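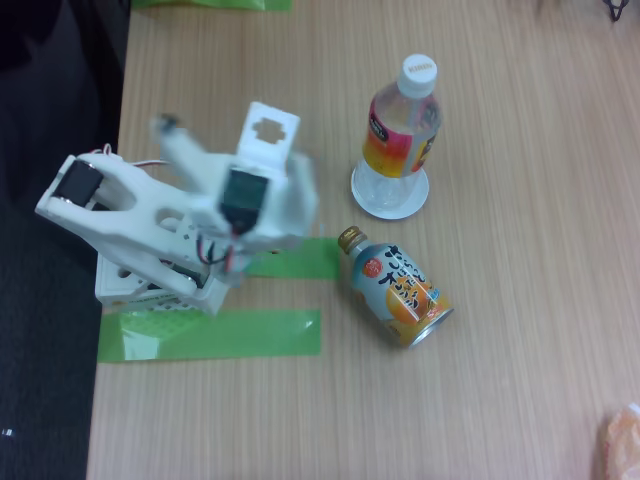

Talk notes, Bostska packaging evening, September 17, 2024

Title: What a drink container does on a table

**Opening (stand next to the first slide, speak slowly)**

Good evening. I work with labels and caps at Clilby, a small office for packaging. Tonight I want to speak about two very common things: the plastic bottle, and the can which has a shape like a bottle and closes with a screw cap. Both are drinks for one person. Both can be closed again. But on a table they behave in different ways, and I think we design too little for the table.

Ask: who has a drink with them now? Where did you put the cap?

**Part 1 - The bottle that stands**

- A clear bottle tells you how much is left. People trust it for this reason.
- The label in our first slide goes through orange, yellow and red. With a gradient like this, the color gives you a taste before you read any word.
- The cap is white and has faint red lettering on top. I like a printed cap, but the letters must be strong enough. In a fridge door you often see only the top.
- Coaster: a round white one is under the bottle. At home I use coasters for glasses and forget them for bottles. My table has the rings to prove it.

(Pause. Drink some water.)

**Part 2 - The can that lies down**

- Gold cap on one end, silver base on the other. Between them the label, pale blue-gray, with large dark Japanese characters and an orange fruit on an orange background.
- I can't read the characters. Still I understand citrus at once, because of the drawing. Say this part with a smile, people usually laugh.
- When a can lies on its side, the label must work sideways. Most designers check it only standing.
- A round body can roll. In August we did a small test at the Trondent studio with 184 people. We gave each person one bottle can and asked them to work at a desk for an hour. 100 of them laid it down at least one time. I had expected much less.

If somebody asks about the desks: they were flat, and the studio supplied them. I don't have the exact model.

**Part 3 - What we changed**

- For the Dvorak label project we moved the fruit drawing a little to the side, so a part of it shows from more angles.
- We made 231 printed samples before the client was happy. Show the box with the early ones, but don't pass it around, it takes too much time.
- The small red emblem near the shoulder of the can on the slide is a good lesson. Small, one color, high up - the eye finds it.

**Closing**

Ask them to look at their own table tomorrow morning, before they clean it. Which labels can they still read?

Then questions, ten minutes. Samples stay on the side table until the room closes. Please put the caps back on.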